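Search this site Go
Print this page | E-mail this article

Review: Halletti two-arm teaching cell
By Ryan Garside

The Halletti cell arrives on one pallet as a bench enclosure with a pair of follower arms, plus a second pair of unpowered leader arms that the operator holds. Moving a leader moves its follower. Joint angles, gripper opening and camera images are logged together, and the log is what a policy is trained on.

We ran it from October with a single job, sorting toy bricks by color into containers. Marjorie Dawber and I recorded 400 demonstrations between us. After screening, 187 were kept. Most of the rejects were operator error: a brick dropped on the way over, or a long pause while deciding which arm should go next.

Assembly

Allow a full afternoon. Both followers bolt to the front rail, and the rail was square on delivery. The manual puts homing before cable routing. Do it the other way around, or you will home twice. The cables need slack at full reach, and ours had to be re-clipped after the first session when the left wrist began to stall near the end of its travel. Wiring at the bases is exposed. I would have paid extra for covers.

Leader arms

Gravity compensation is adequate at the shoulder and weak at the wrist. After 11 minutes of continuous recording the wrist begins to feel heavy and the demonstrations get worse. We settled on blocks of 10 episodes with a break between. There is no force feedback, so grip closure has to be judged by eye, and new operators squeeze too hard. Dawber has smaller hands than I do and found the trigger loop loose. A strip of foam tape fixed it.

Tracking is good in free space. With both grippers close together over the middle of the floor, lag is noticeable and we slowed down to avoid contact.

Software

The recorder starts quickly and did not lose an episode. Replay is useful for finding bad grasps. Trimming is poor: start and end points can be moved only in whole seconds, and there is no undo. Labels export as plain text. Calibration files are overwritten without a prompt, so keep a copy.

Verdict

Recommended for a lab that already has someone comfortable with motor drivers. The arms are sound, the trimming tool needs work, and spare gripper fingers should be ordered with the unit.
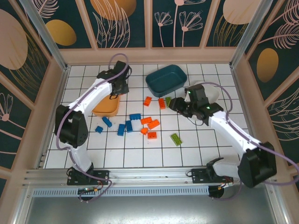
The two follower arms over the brick-sorting layout, with orange, blue and green bricks on the tiled floor.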